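Speaker notes: keeping a shared family book across several households
Moffat, 2020-06-03. Running time 25 minutes, questions after.

Start with scope. The book is a dated record of prayers, sayings, verses and short notes about the children, kept by more than one household. It is not a diary and it is not a family tree. Say this early, as last time half the questions were on genealogy.

State of our own book: 3432 entries, of which 331 have no known author. Most of the unsigned ones were copied from church newsletters or cut out and kept in a drawer.

Entry format. Each entry has a date, the household, the text, and a source line. If the source is unknown, write "unknown" and leave it at that. Do not guess. A wrong name gets copied into the next book and is very hard to remove.

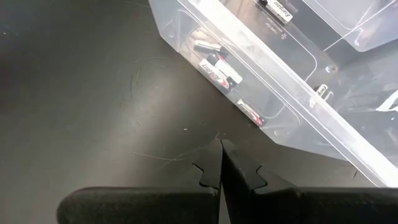 Length limit. We set 30 lines per entry after the first year. Longer pieces go into a folder at the back and the entry gives the folder page. Children's own words are exempt from the limit, but are written down as spoken, grammar included.

Passing the book round. Ours goes from Porance to Westa and then to Brirkmont, with one month at each. The household holding it writes; the others keep slips and post them on. Slips are copied in by hand - the slip itself is then thrown away. Pause here, people usually want to write the order down.

Who may edit. Only the person who wrote an entry may change it, and the old wording stays readable under a single line. Entries by someone who has died are not changed at all, spelling included. 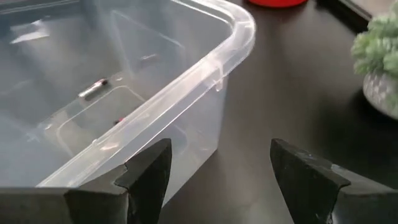
A reader in Brirkmont wrote back that the single-line rule is too strict for children, and that her two stopped writing once they saw their mistakes left on the page. She now lets them draft in pencil and ink it over at the end of the month.

I have adopted the pencil stage for under-tens. Ink before the book leaves the house, otherwise it smudges in the post.

Private matters. Prayers for a named person are entered with a first name only. Illness is recorded if the person agrees. Quarrels are left out - we tried including them for one year and took the pages to a separate envelope.

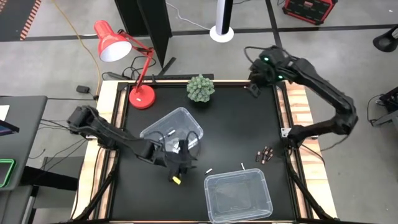

What happens when one household stops taking part? Its turn is skipped, its past entries stay where they are, and a blank page is left at that point so that it can come back in later.

Copies. One full photocopy each June, kept in a different house from the book. Check that the pencil pages have come out dark enough to read.

Hand out the sample page. Collect the spare ones at the door.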